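Jiltus Recipe Card Transcriptions

README, version 4

What you get

Jiltus is a collection of 830 handwritten recipe cards, typed out line by line, with the spelling left alone. The cards came out of kitchen drawers, church sale boxes and one filing cabinet in the town of Bririsell, and were written by people who believed that "bake until done" was a complete instruction.

The collection is meant for anyone who works with handwriting, old measurements, regional cooking or the many ways to misspell "casserole." It has been used once to plan a dinner. We don't recommend that use.
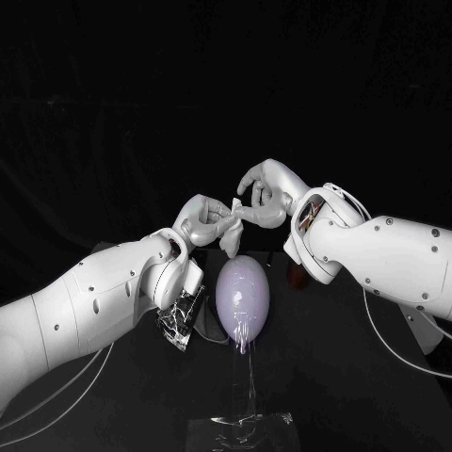 M. Frimpong
Maintainer, Jiltus transcriptions

I typed most of these and checked the rest, so complaints about the typing come to me. Complaints about the recipes should go to the original cooks, most of whom can't be reached.

Files

cards.csv has one row per card. The columns are card_id, title, body, yield, source_box, hand and notes.

hands.csv has one row per handwriting. There are 70 of them. We don't know who most of these people were, so each hand has a number. Hand 12 wrote in green ink and used butter as if it were being taken off the market.

measures.csv lists every unit that appears on a card, with our best guess at a modern amount. Where we had no guess, the field is blank. "Butter the size of an egg" has a value. "Enough lard" does not.

changes.txt is the list of changes, kept up to date when I remember.

How the typing was done

Each card was typed by one person and read back against the original by another. If the two didn't agree, the word went in square brackets with a question mark, like this: [nutmeg?]. A word nobody could read is marked [illegible]. A word lost under a grease spot is marked [spot]. There are 282 spots, and they fall on the oven temperature more often than seems fair.

Line breaks follow the card. Underlining is marked with underscores on both sides. Double underlining gets two on each side and usually means that somebody once used margarine.

Fractions are typed out as 1/2, 3/4 and so on. Early versions used the single-character fractions, and opening the file in an older spreadsheet turned every half cup into a small black diamond. If you're still on version 2, please stop.

Titles

Titles are given exactly as written. You'll find "Good Cake," "Better Cake" and "Cake (use this one)" in three different hands. They're the same cake apart from an extra egg.

179 cards have no title at all. We left the field empty. A helpful person once filled these in from the ingredients, which gave us forty things called "Noodle Dish," and we had to go back and undo it.
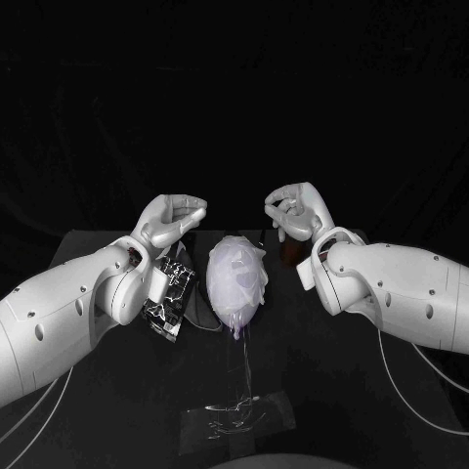
Duplicates are another matter. People copied recipes from each other all the time, changed one thing and put their own name at the top. I've kept every copy, and the notes column says "see also" with the other card's ID wherever I spotted a match. I surely missed some. The rhubarb cards in particular should be treated as one long argument.

Names and privacy

Full names of private people have been cut down to initials, so "Aunt" followed by a name becomes "Aunt R." Phone numbers on the backs of cards were dropped. So was one shopping list that included a fairly pointed remark about a neighbor's potato salad. The potato salad recipe itself is in the set, and the remark was correct.

Known problems

Source box 6 got damp before we had it. Expect short cards and a lot of brackets.

The yield column is mostly wishful. "Serves a crowd" is recorded as written and can't be sorted.

Hands 31 and 44 may be the same person before and after new glasses. I've changed my mind on this twice and the file currently says they're separate.

The notes column contains commas. It's quoted properly, but if your columns have slid sideways, look there first.

Nothing here has been tested for food safety. Several of the canning instructions are plainly dangerous and are marked "do not" in the notes. That means do not.

Related sets

The Tadard collection covers household hints from the same boxes, mainly stain removal and what to do about ants. Card IDs are shared between the two, so a recipe with a stain hint on the back can be matched up. The Tadard files use semicolons instead of commas. I lost that vote.

Terms

Use the transcriptions for anything you like, and mention Jiltus and the version number when you do. If you fix a bracketed word, send in the card ID and your reading. Corrections go into the next version, which is due in February if the rhubarb gets sorted out by then.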